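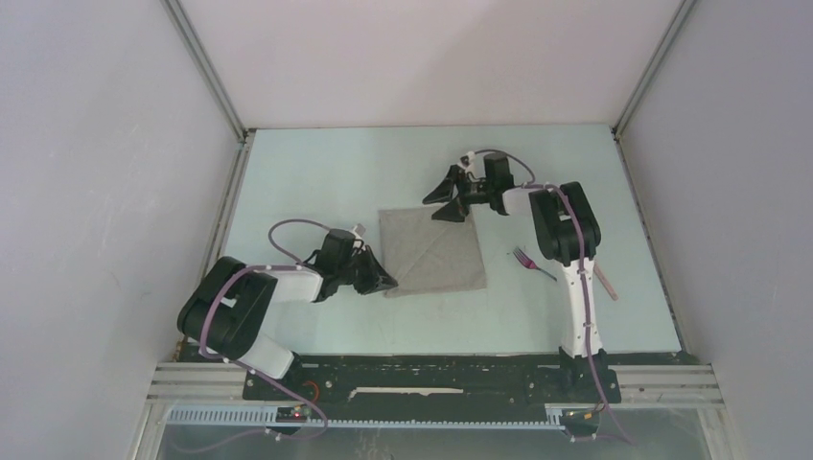
Visit to the Trarnau fermentation plant

Our group went out to Trarnau in November to see the pilot plant that Bevan runs on the edge of town. The plant grows yeast and bacteria on sugars taken from straw and beet pulp, and sells the results to companies that make detergents, animal feed and coatings. We left Clultbridge early and were at the gate by 9:30 a.m.

The morning began with a safety talk, then coats, hair nets and shoe covers. We split into two groups. Mine started in the feedstock hall, where straw bales are chopped and cooked under pressure. The smell is close to wet bread. After cooking, enzymes are added and the mix is held in a tank until most of the cellulose has turned into sugar. Staff told us this step takes nearly four days with straw and less with beet pulp, and that straw from a rainy harvest gives them the most trouble.

The fermenter hall was warmer and much louder. There are seven steel vessels, and two were down for cleaning. The operators check air flow, acidity and foam from a control room with a window onto the floor. Foam came up a lot in the talk. Too much of it blocks the exhaust filters, and too much antifoam makes the product harder to separate later.
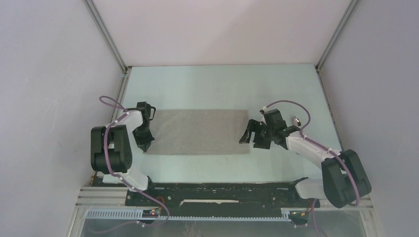 Page last changed: November

After lunch we saw the separation area. The broth goes through a centrifuge and then a set of membranes. Leftover cells are dried and tested for use in feed. The water is treated on site and part of it goes back to the cooking step. Someone asked about energy use, and the answer was that drying takes the largest share.

The last stop was a short talk on the Itutura project, which is looking at whether cassava peel can replace some of the straw. The peel spoils quickly, so it would have to be processed close to where it is collected. Small batches have been run at Trarnau, and a larger trial depends on funding.

Visitors should wear flat closed shoes and bring ear plugs if they have their own. Phones stay in the lockers past the changing room. The bus back to Clultbridge stops across from the main gate, and we caught the one at 4:10 p.m.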